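Hill Walkers Board > Training and Fitness > Box squats for descents?

evaristo_e
Posted Sun 10 March

OK I have to tell somebody who'll care. I did the Stundel steps on Saturday, all 269 of them, up AND down, and my knees were fine on the way down. Fine! Last October I was going backwards holding the rail with both hands while a family with a pushchair waited for me.

The only thing I changed over the winter was box squats. No gym, no bar, just me in the spare room sitting down slowly toward a box and standing up again. Two sets most mornings while the coffee is going. I go down to the count of four, touch, and come up at whatever speed I come up. Anybody else doing these? I want to know where to go next with it.

Evaristo Escobedo, Dronness side of the valley

mossback
Love this! Going down slow is the whole trick in my opinion. I do mine off the bottom stair with a heel hanging over, same idea, one leg at a time. Hurts like anything the first week and then one morning it doesn't.

How high is your box? Mine was too low when I started and I just flopped onto it.

evaristo_e
Roughly 36 cm, which is low for me, I have long legs. I started with two phone books on top and took them off after Christmas (yes I still own phone books).

K_Naseri_fan
I'm going to be the grump. Box squats are a lifting exercise. They teach you to sit BACK, with your weight behind you, and coming down a hill you want your weight over your feet. If you walk down a wet slope the way you sit on a box you'll land on your backside. Just walk down more hills.

mossback
"Just walk down more hills" is great advice for people who live on one. Some of us have a flat town and a bus.

Esmaeil Naseri
Ha, K, thanks for the user name, but I'm not with you on this one. I ran the Tuesday descents group for years and the people who struggled most couldn't control the last part of a bend under their own weight. They'd get halfway and drop. A box gives you something to aim at, and you get brave about going lower. Wonderful exercise.

Where K has a point is the sitting back. Keep your chest coming forward over your thighs and hold your hands out in front, that balances you nicely. If you lean forward enough you could whip the box away and still be standing there. Barely touch it, don't rest on it.
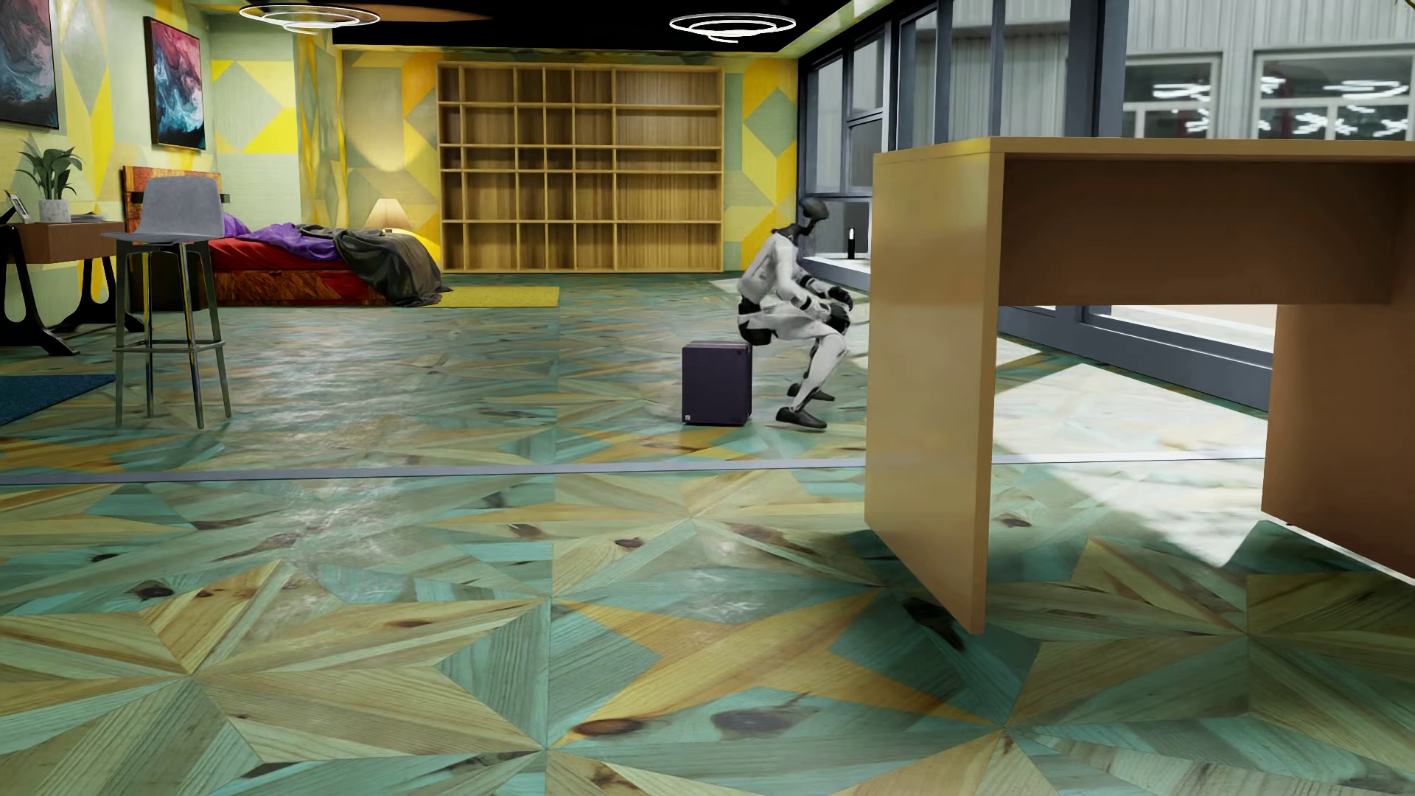

Deep half-crouch with the box behind, upper body leaning forward and hands out above the knees.

Look how sharply the near knee bends, with the thigh almost level. You don't need to go that deep at first. Find the depth where you can stop dead and hang there for a breath, and work from that.

Then when you can do it without thinking, put your boots on and do it in those. Boots change everything at the ankle and people always leave that till the day!

evaristo_e
Boots!! Never crossed my mind. I've been in socks all winter. Trying it tomorrow.

K_Naseri_fan
OK, the hang-there-for-a-breath version I can live with. My objection is to people plonking down and bouncing off. I still say poles do more for your knees than any of this.

larchwood
Jumping in on poles: I used them for every descent for two years and my balance got worse, I'm sure of it. I leave them strapped to the pack now unless it's loose rock. Others will disagree, and my sister does, loudly.

Question for Esmaeil, does it matter how far apart the feet are? Mine want to turn out like a duck.

Esmaeil Naseri
Let them turn out a bit, larchwood. Hips are all built differently. I'd only worry if your knees fall inward while your toes point out. Try it in front of a window at night, you get a decent reflection.

And K, poles and squats get along very well. Do both!

mossback
Evaristo, are you going up for the Mateos ridge walk this spring? The drop off the far end is long and grassy and you'd love it with your new legs.

evaristo_e
I wasn't, and now I am. Put me down for a seat in the car if you're driving. I'll bring the coffee.

larchwood
Did a set in my boots just now and nearly went over sideways into the laundry. So there's my homework.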